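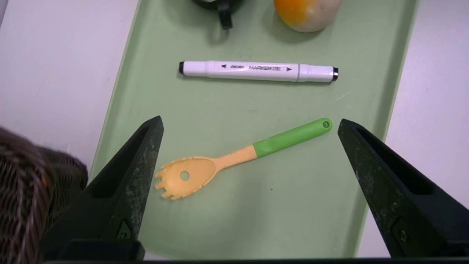 The Jisora Public Library District is changing how it handles overdue items. This thread sets out what changes in April and what stays the same. Please read to the end before calling the desk, as the phones are busy this month.

1/ Daily late fines end for all books, magazines and audiobooks. This applies at the Main, Skoltum and Pillay branches and on the bookmobile. Fines already on an account for these items will be cleared overnight. Cardholders do not need to apply or visit a branch.

2/ The clearing covers 2,171 accounts. Of these, 994 are currently blocked from borrowing. Blocked cards will work again from opening time on the first morning of the new policy, with the same number and the same PIN.

3/ Due dates remain. The standard loan is still three weeks, with two renewals unless another reader has placed a hold. Reminder notices go out before the due date by e-mail or text, whichever the cardholder has chosen.

4/ An item that is 60 days overdue will be marked as lost, and the replacement cost will be added to the account. If the item comes back in usable condition, the charge is removed in full. Items may be returned at any branch, whichever one they were borrowed from.

5/ Replacement charges already on an account are not cleared by this change. Residents who cannot pay a replacement charge at once may ask for a payment plan at any service desk. No proof of income is required.

6/ Some items keep a daily charge: museum passes, hotspots and anything on loan from another library system. Interlibrary charges are set by the lending library, and the District has no authority to waive them.

7/ A question received several times this week: will readers wait longer for popular titles? The District has looked at its own hold lists and will publish the average wait each quarter. For new fiction with long lists, the loan period will be shortened to two weeks, and those copies will carry a yellow spine label.

8/ Children's and teen cards have been free of fines for some time -- that does not change. A parent or guardian is still responsible for lost or damaged items on a child's card.

9/ Book drops at Main and Pillay are open day and night. The Skoltum drop is closed while the sidewalk is being repaired. Please do not leave items by the Skoltum door after hours. They remain on the borrower's account until staff check them in.

10/ Returned items are checked in by noon on the next open day and backdated to the day of return. If an item still shows on your account after that, ask staff for a shelf search. Up to 3 searches will be made before any replacement charge is applied.

11/ The online catalog, Liven, will be offline from 9 p.m. until 6 a.m. on the night of the change. Holds placed before 9 p.m. keep their position. E-books already downloaded will open as usual, but new downloads may fail during those hours.

12/ Printed copies of the full policy are available at every desk in English and Spanish, and in large print on request. The bookmobile will carry copies on all routes.

13/ Correction to post 6: sewing machines and board games are not on the list of items that keep a daily charge. An earlier flyer at the Pillay branch said that they were. The flyer has been withdrawn.

14/ Written comments on the policy may be handed in at any branch or sent through the contact form in Liven until the end of April. Comments posted as replies to this thread are read, but they are not entered in the public record. Please do not post card numbers or other account details in replies.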